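New tables and a new floor for the common room

Mar 24, 2023

We've finally got our common room back! It was shut from January while the old carpet came up, and I don't think any of us miss it (or the smell).
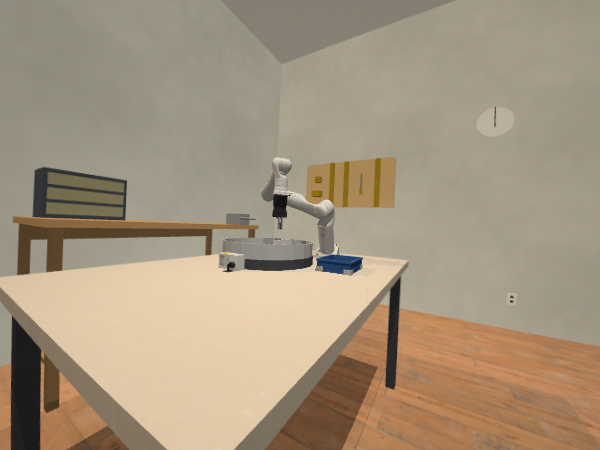
Kushwaha House Social Club

The best news first — Tuesday-style crowding at tea time should be over, as we now have space for 40 of us to sit down together. Archana Joshi did most of the ringing round for prices and got Fastetari to knock a bit off the bill, so please buy her a cuppa when you see her.

Bimla Thakur is starting her supper quiz again, with teams of up to eight. Two places are left on my team and I'm not fussy, as long as you know some football.
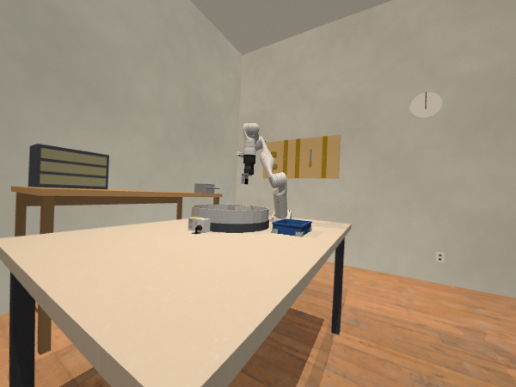

What's next

The kitchen hatch still sticks. Pankaj Tiwari has had a go with a plane and says it needs a new runner, so mind your fingers till then. Ravindra Awasthi would also like his blue cardigan back — it went missing at the last card night and he's asked me twice now.
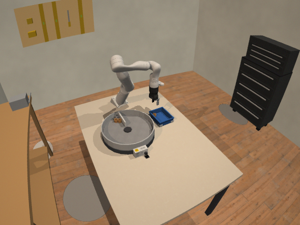

The common room with its wood floor and plain grey walls.

If you fancy helping with the curtains, have a word with me or Pankaj Upadhyay.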